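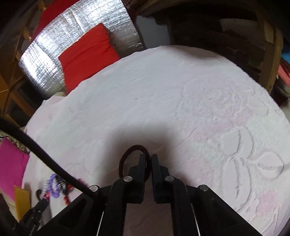
Personal Money > Courses and Books > Economics for Beginners

The Lidport Household Economics Course: what you get for your money

Filed under: Learn at your own pace

Most people who sell courses on money want you to believe that your life will change by the last lesson. We sell this one, and we don't believe that. The Lidport course teaches basic economics to adults who skipped it at school or slept through it. It is a printed workbook and a set of recordings. It won't make you rich, and if you come across another seller saying it will, please buy from them and let us know how it went.

I'm Sorcha Doherty and I write the product pages at Butodcombe. I took this course before we agreed to stock it, all the way through, with a pencil. What follows is partly what the publisher says and partly what I think, and I've tried to keep the two apart.

What the course covers

The subject is how prices, wages, interest and inflation work, and why people who study them for a living disagree so much. The workbook starts with supply and demand, as they all do. I groaned. The first chapter uses the price of eggs, and the second uses the rent on an apartment, and by the third you're asked to look at your own grocery receipts and say which prices went up and what you did about it. I found that I had done nothing about most of it. I had kept buying the same coffee and complained.

After that come interest and debt, then inflation, then jobs and wages, then trade. The last section is on government budgets. It is the weakest part of the book. The authors are so anxious to be fair to everybody that they say very little, and I came out of it knowing the words but no closer to an opinion. If you want that subject done properly you will need a different book.

The part on inflation is the best. It explains why your own inflation rate can be nothing like the one on the news. The official number is an average for a basket of goods, and you don't buy the basket. Someone who rents, drives a long way to work and has a child in daycare lives with a different number from someone who owns a house outright and rides the bus. The workbook gives you a table to fill in with your own spending, and it takes an evening. Mine came out higher than the headline figure. Before you get indignant about yours, the authors warn that memory is a bad record of old prices, and they make you go and find the actual bills.

Who wrote it

The workbook is by Ruwan Kanagaratnam and Shahnaz Dewan. Both have taught evening classes for adults. Neither is famous, and I count that in their favor. They write in plain sentences and they say when a thing isn't settled. The chapter on minimum wages, for example, sets out two views, tells you what sort of evidence each side relies on, and then admits that the answer may depend on the town and the year. I've read bestsellers on the same question that never once admitted anything.

The recordings are read by Nuwan Gamage, who has a good steady voice. They follow the workbook closely – too closely, in places. If you've done the reading you can skip most of them. They're useful in the car, and that's as far as I'd go.

What comes in the box

Workbook, 2103 edition (that is the stock number, not the year, and yes, people ask)
Access card for the recordings
Fold-out chart of terms
Spending record, blank, 70 pages
Answer booklet

The chart of terms is a waste of good paper. It's too big to pin up anywhere and the print is too small to read from a chair. I asked Lidport whether they'd consider leaving it out and lowering the price. They said customers like it. I haven't met one.

The spending record is better than it looks. You can of course do the same thing in any notebook or in a spreadsheet, and the authors say so themselves on the inside cover. What you pay for is that the columns are already ruled.

Price

The full course is $75. The workbook is also sold on its own, and you should think hard about buying it that way. The answers to the main exercises are available only in the separate booklet, though, and I don't much like that. It looks to me like a way of nudging you toward the full set. Lidport says the booklet is separate so that teachers can hold it back from a class. Both things could be true.

There is no subscription. The access card doesn't expire, according to the publisher. We've asked what happens to the recordings if Lidport closes or is sold, and the reply used the word "committed" and did not answer the question. You can download the files, so download them.

How it compares

We carry two other courses on the same shelf. The Lindell course is shorter and prettier, with color charts, and it leans heavily on investing. It assumes you have spare money and want to know where to put it. If that's you, fine, but you'll learn a lot about funds and not much about why a mortgage rate moves.

The Matubbar reader goes the other way. It is a thick collection of essays with questions after each, and it's the most interesting of the three if you already know a little. As a first book it would put most people off. I gave up on it once and then went back after finishing Lidport, and it went down much more easily.

You could also go to the library. Sunil Khan, who does our buying, would like me to leave that line out. But a free textbook that's 2 editions old will explain supply and demand every bit as well as a new one. What the library won't give you is exercises pitched at a grown-up with bills, and you have to decide what that's worth to you.

What the publisher claims, and what I make of it

"Understand the economy in just a few weeks." You will not understand the economy. You may be able to read a news story about interest rates and spot which part is fact and which part is someone guessing. It took me from November until well past New Year, with gaps.

"Make better decisions with your money." Maybe. The course is good at making you ask what else the money could do. It has very little to say about how to stop yourself once you've asked. I did the chapter on borrowing and then paid for a sofa in installments. I knew what it cost me, at least, down to the dollar.

"No math needed." There's some math. You need percentages, and in the interest section you need to be comfortable doing the same sum over and over. A calculator will see you through. A reader who truly hates numbers will be unhappy by the middle of the book, and the cover shouldn't say otherwise.

"Suitable for all ages." It's written for adults who pay rent or a mortgage. A keen teenager could manage it, but the examples would be about somebody else's life.

Returns

Send it back if you don't like it, provided the access card is still sealed. If you've opened the card we can't take back the full set, and that rule comes from the publisher. Start with the workbook, leave the card alone for a while, and see whether you're still going after the chapter on debt. That's where I nearly stopped. Pencil marks in the spending record are all right by us. Pen isn't.

Please don't write to ask which bank to use or whether to pay off your car. We sell books and courses, none of us is licensed to give advice, and the course isn't advice either.

Page last checked 11 March 2024. Price and contents were correct on that date. Lidport is said to be working on a new section on government budgets to replace the present one, but we've seen no pages from it and have no delivery date, so don't hold off buying on that account.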